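Subject: Re: [beads] Restringing old amber-colored necklaces, what thread?

Geeta Tiwari wrote:
> Dear all, I have three necklaces from my aunt in Grendberg. The
> thread is the old cotton one and I do not trust it. One of them
> already broke in May at the clasp. Should I take silk or nylon?
> And is it necessary to make a knot after each bead?

Dear Geeta, dear list,

I have restrung many necklaces of this kind, so I write a bit longer.

For light beads I take silk. Nylon is stronger, but it stays stiff and the necklace does not fall nicely on the neck. The silk I buy at Westerberg, on the 9 meter card. For glass or stone I would take the nylon, because sharp holes cut silk very fast.

Knots between all beads are a lot of work. For a necklace of 40 beads I need one full evening. But when the thread breaks you lose one bead only, and the beads do not rub on each other. Please make the thread at least double as long as the finished necklace, better a little more.

My own orange beads, with the pendant, are next on my list:

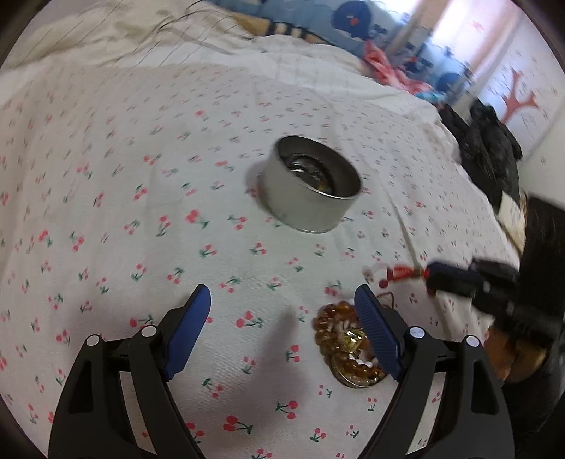 Geeta Tiwari: I tried the knots yesterday with a needle, as in the Stindel booklet, and they always close too early, some millimeters before the bead. Then I have an ugly gap.

This happened to me also for a long time. Put the needle inside the open knot, push the knot with it until it touches the bead, and only then pull the needle out. Fine tweezers are also good – I changed to them two winters ago. Practice first on cheap beads.

Before you cut anything, write down the order of the beads. In old necklaces they are often graded by size, and the difference is so small that you see it only when it is wrong. I once finished a necklace of 38 beads and had to open it again the same night.

I do the sorting on a cloth, so that nothing rolls away.

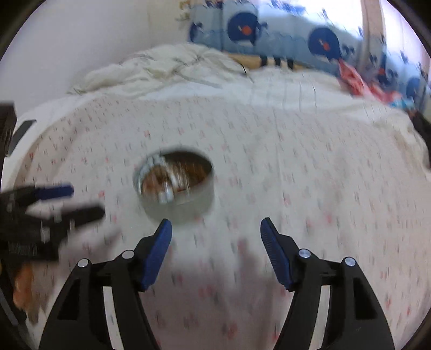

Can I wash the beads before restringing? Wipe them with a soft cloth, a little damp, and dry them at once. No soap and no alcohol if you are not sure of the material.

The shop in Norkumia also does restringing, but the waiting time is long.

Greetings to all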